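Larska Community First Aid - progress report to the Emmont Fund
Spring term, prepared for the March grant review

We are delighted to say that the second stage of the project is going well, and in places better than we dared hope when we wrote the bid!

First aid for families
The free evening courses now run in both Eskola and Sikura, and every one of the 60 places was taken before the first class. Parents told us they wanted less theory and more time on burns, choking and bumps to the head, so we rewrote the middle part of the course and moved the paperwork to the end. The later start, at 7 p.m., has made a big difference to people coming from work (and the crèche in Sikura has been full every time).

Home booklet
We printed 1,000 copies of the booklet, and the surgeries in Eskola have already asked for more. The page on fevers is the one people mention most. A larger print version is being laid out now, and we would love to have it ready before summer.

Young helpers
The new sessions for under-eights have been a joy to run. The children learn how to ring for help, what to say on the phone and how to keep a poorly friend calm. Bandaging is the favourite part by a long way, and teachers have been asking for repeat visits. 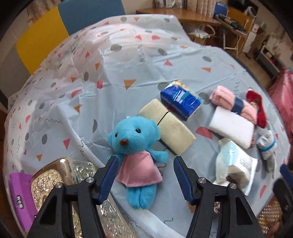

Teddy and a rolled bandage on the table.

Money and plans
Spending is on budget. Room hire in Sikura cost more than planned, but we saved the same amount on printing. Next term we will add 3 weekend courses and train new tutors, with a waiting list of 50 families to invite first. We still need a second practice manikin - the one we have travels between towns and is showing its age - and will send a separate note with prices.

Thank you for backing this work. Visitors from the Fund are very welcome at any class.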